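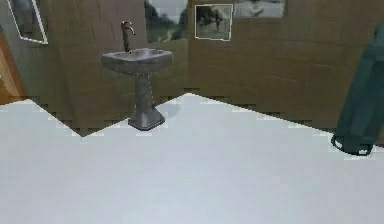 3.2 Fixture replacement in the older housing stock

Water use in rental housing built before the 1970s depends heavily on the age and type of the fixtures in each unit. In both Plandov and Ratville, landlords replaced toilets and shower heads well before they replaced sinks, and many bathroom basins in the sample are as old as the buildings. The pedestal form shown in Figure 3, with a wide rectangular basin on a tapered column and a tall gooseneck faucet at the back, stands for the class coded as P in the survey. Class P was kept separate from wall-hung and cabinet sinks in the analysis, as the three differ in the cost of replacement and in the access they give to the supply lines.

Figure 3. Pedestal sink with gooseneck faucet (class P), computer rendering.

The survey covered 4,000 rental units in the two towns. Records of repair were obtained from the owners and matched to meter readings for the same address. Where one meter served several units, the reading was divided by the number of registered tenants. Horrocks, in his earlier study of Ovville, divided such readings by floor area; that method was tested here and gave higher figures for large units with few residents. Results under both methods are given in Appendix B.

Units in which the faucet had been replaced within the past ten years used 13 percent less water at the bathroom sink than units with older faucets. The difference was larger in Ratville, where supply pressure is higher and where the town offered a rebate of 40 dollars per faucet. Take-up of the rebate was uneven. Owners of a single building applied more often than owners of several -- a pattern also reported for the heating rebates described in Section 2 -- and most applications arrived in August, shortly before the yearly change of leases.

Replacement of the basin itself had no measurable effect on use. It did, however, affect the number of repair calls. In class P units, 30 percent of recorded calls concerned the joint between the drain and the wall, and these calls took longer to close than those for cabinet sinks. The Olteanu index of repair burden, applied in Section 4, gives such calls a double weight.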